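Went to the robotics open day at Rekent in Estthorpe and I have many thoughts, so bear with me, this is going to be a thread

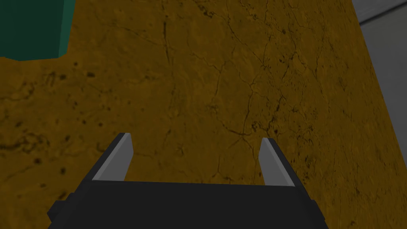
Gripper cam view in the simulator. Green block top left, fingers open, nothing in them yet.

So first off, I thought it'd be all big orange arms behind cages like you get on the telly. There was one of those, in the back hall, but the queue was out of the door by half ten and I'm not a patient woman. I went left instead and ended up in the simulation room, and that's where I stayed for most of the morning!

It's basically a row of desks with screens and a little hand controller on each. You get a pretend table, a pretend gripper and a pretend block, and your job is to pick the block up. That's it. A child could do it. (A child did do it, in front of me, very quickly, and then asked if there was a harder one.)

The view you get is from the gripper's end, looking down past the two fingers. Sounds easy. It is NOT easy. Your brain wants to treat them like your own finger and thumb and they just aren't. I kept going too far forward and sailing right over the top of the block.

Also can we talk about the tabletop. I was expecting plain white or something and it's this mad mustardy brown thing with cracks all over it, like a dried-up riverbed. I asked the chap running the session, Samuele Leone, and he said they swap the surfaces about all the time so the software doesn't get too used to one look. Next desk along had a tartan one. Tartan!

I liked him a lot btw. Very calm man. Watched me shove a block off the side of a table and said "well, it's definitely moved"

He told us they'd run 2000 goes at the same pick-up overnight on the system they call Bellini, all in the simulator, before letting the real arm have a try. I asked how many it got right and he pulled a face and said ask me in September. So I don't know what to make of that, but I appreciated the face.

My score, for anyone wondering: 4 attempts, 2 blocks lifted, one of which I dropped straight away. They counted it. I'm counting it too.

Things that surprised me. The fingers are really thin, and the ends are cut on a slant. I'd pictured something more like a claw from the arcade at the seaside. Samuele said a tip like that can get in underneath the edge of things, and then he demonstrated on the real one with a beer mat and the whole room went "ooooh" like it was bonfire night.

The real arm is a lot slower than the one on screen. Properly slow. It sort of thinks, then goes, then thinks again. The lad next to me said it reminded him of his nan at the cash machine and I had to go and look at a poster for a minute.

Somebody asked the jobs question, obviously. The answer was a bit waffly if I'm being picky, lots of "working alongside". The woman from the Voltby warehouse was better on it. She said they've got 3 arms in, they do the heavy trays, and she wouldn't want her old job back because of what it did to her shoulders. But she also said the night shift is smaller than it was. Fair play to her for saying it out loud.

Practical bits if you're thinking of going to the next one. It's free but you need to book the hands-on slots. Parking is dreadful, use the field. The tea is 2 quid and comes in one of those cups that burns your hand. Flapjack was excellent, get there before the school groups.

And do the simulator before the real arm, if you can. I did it the other way in the afternoon for my second slot and it made me worse, I kept waiting for the screen one to catch up with me and it was already there.

Right, I've got a sore thumb from the controller and I've been looking up whether you can get the simulator at home. You need a much better computer than mine. My brother has a much better computer than mine. I'm round there for tea tomorrow, so will report back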